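Path Maintenance and Equipment Forum
Board: Purchasing and Budgets
Thread: Autonomous path inspection unit, purchase or lease?

AGoossens
Posted 1st October

Colleagues, I am preparing the equipment request for the Tirnonside paths and would welcome comments before the papers are closed. The proposal is for one wheeled inspection robot, to travel the asphalt paths on a set route and record surface condition, encroachment from the verges and leaf fall. At present this is done on foot.

We have two offers. Filon would sell us the unit outright. Whitfield would lease one at 400 a month, with servicing included and a minimum term of 8 months. The stretch below the bank is typical of the network.
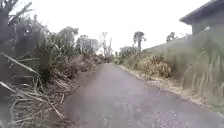 My own preference is to purchase. The route is fixed, the paths are narrow and the work recurs every year, so I see little value in paying for flexibility we shall not use. Filon has quoted 3000 for the base unit and 300 a year for software support.

Annelies Goossens
Paths and Open Spaces

nandville_estates
Member

Thank you for setting this out. Nandville went through the same exercise and chose to lease. The purchase price was attractive, but it did not cover tyres, a spare battery or somewhere secure to charge the unit. I would ask Filon for those items in writing.

I would also ask both firms what their machines do when dead leaves and long grass lie over the edge of the path. Ours used the edge of the asphalt to hold its course. Where the edge was hidden it stopped and waited for an operator, and that operator's time was not in our budget.

verge_and_drain
Member

I must disagree with the purchase in principle. The sum requested would pay for a good deal of cutting back. If the vegetation is already known to be a problem, a machine that reports it again does not shorten the grass.

AGoossens

The cutting contract is held under a separate heading and I am not able to move money between the two. I would add that the contractor is paid by visit, and we have no consistent record of which lengths need attention first. The paths also have seams and worn edges which ought to be checked at regular intervals. 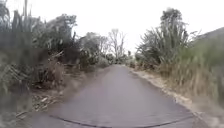
I accept the point about operator time. I shall add a line for staff hours, and I have asked both suppliers whether the unit can be set to follow a stored route where the edge is not clear.

verge_and_drain

That is a fair answer on the headings. I remain of the view that a short lease should come first. A term beginning in January would show you very little leaf fall, so please consider the start date with care.

nandville_estates

I support the suggestion of a lease first. Kindly check whether Whitfield will set any part of the rental against a later purchase. They declined in our case, but we did not raise it until after signature.

AGoossens

Noted, with thanks to you both. I shall put the two options side by side in the request, with the lease shown at its full minimum term, and will post the suppliers' replies in this thread when I have them.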